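About Stivlow

Stivlow develops and supplies simulation software for organizations that are preparing to put robots to work indoors. Our principal product, Vurkard, is a library of virtual rooms in which a customer may place a robot, give it a task and study the result before any equipment is purchased or moved. We serve training colleges, building operators, equipment makers and university laboratories.

The company was established to meet a practical need. Organizations that wished to try a mobile robot or a robot arm in an office or a public building had few ways of doing so without closing part of that building. A trial could occupy a floor for weeks, and a mistake in the first hour could damage the equipment under test. Stivlow was formed by a small group of engineers and building managers who believed that much of this early work could be carried out on a computer, provided that the virtual room was plain, dependable and easy to change.

What we supply

The Vurkard library contains 346 rooms at present. Each room is supplied with its walls, floor and furnishings already prepared, together with a written data sheet that states the dimensions, the surface settings and the lighting. Customers may use a room as delivered or alter it to match their own premises. Wall colors, floor tiles, pictures and loose objects can be exchanged without rebuilding the room.

Three levels of service are offered. The Library License gives access to all published rooms and to the updates issued during the license period. The Site Service adds rooms built by our staff from a customer's own floor plans and photographs. The Teaching License is reserved for schools and colleges and includes lesson notes, graded exercises and an instructor's guide. Details of each are set out in the service schedule, which our office will send on request.

All rooms are tested before release. A room is loaded, run and reloaded under a fixed set of conditions, and a robot model is driven through it along prescribed paths. Reviewers record any place where an object passes through a wall, where a surface behaves in an unexpected way or where the view from the robot differs from the data sheet. Our test register holds 1,703 completed room reviews. A room that fails is returned to its builder with a written note and does not enter the library until a second reviewer has approved it.

How our rooms are built

We have been asked on occasion why many Vurkard interiors are so sparsely furnished. The answer lies in the way our customers use them. A team that is beginning to work with a new arm or a new floor unit needs a setting in which few things compete for attention. An even wall and a tiled floor allow the team to see how its system judges distance and where it believes one surface ends and another begins. Furniture, doorways and clutter are introduced in later rooms of the same series, in stages that the customer controls.

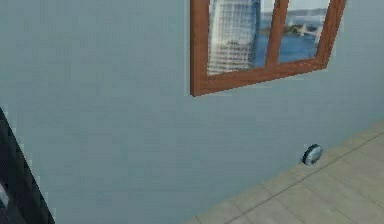 By Tanvir Roy, Head of Room Design
Stivlow Product Office

The interior shown with this article has a blue-gray wall, beige floor tiles and a framed picture of a tall building and a harbor. A small round object rests on the floor against the wall, and the dark curve of the robot's arm appears at the left. My department treats views of this kind as a basic part of its work. The low contrast of a broad, even wall is a fair test of any system that depends on sight, and a picture with water and distant hills in it asks the system to tell a flat surface from a real opening.

Small objects placed at the foot of a wall also deserve attention. They occupy very little of the view and are easily missed by a system that has been prepared only with large items. For that reason our design rules call for at least one such object in every introductory series, and the data sheet for each room gives its position.

The lighting in our introductory rooms is kept soft. Customers who require strong shadows, bright windows or evening conditions may select them from the settings panel, and the values chosen are saved with the project so that a colleague may repeat the same run. We recommend that new users complete their first exercises under the standard setting and record the outcome before making changes.

Each designer in the department is responsible for a room from the first plan to the final review, and remains the named contact for that room while it is in the library. Customers who find a fault are invited to write to the designer directly. Corrections are gathered and issued twice a year, in June and December.

Our people and offices

Stivlow is led by Marius Nedelcu, Managing Director, who is responsible to the board for product quality and customer service. The company employs 80 people in room design, software, testing, customer support and administration. Staff who join the testing group receive twelve weeks of instruction before they are permitted to approve a room for release.

Our head office is at Jayawardena House, where visitors may attend a demonstration by appointment. Demonstrations begin at 10:00 a.m. and include time at a workstation with a member of the support group. The support desk is open from 8:00 a.m. to 6:00 p.m. on working days.

Work with schools and colleges

The Teaching License is in use at 242 schools and colleges. Its lesson notes were prepared with instructors from the Wetach Training Center, which continues to review each new edition before it is issued. Students begin with movement in an open room, proceed to the recognition of simple objects and finish with a supervised project of their own choice. Instructors may adjust the order of the exercises to suit the length of the course.

Institutions that hold the license may install the software on any computer in their teaching rooms. Student work remains the property of the student and the institution, and Stivlow does not collect it.

Inquiries

Requests for a demonstration, a service schedule or a trial license should be addressed to the Customer Office at Jayawardena House. Please state the name of your organization, the type of robot you intend to study and the kind of building in which it will be used. Applications for the Teaching License should be signed by the head of the department concerned.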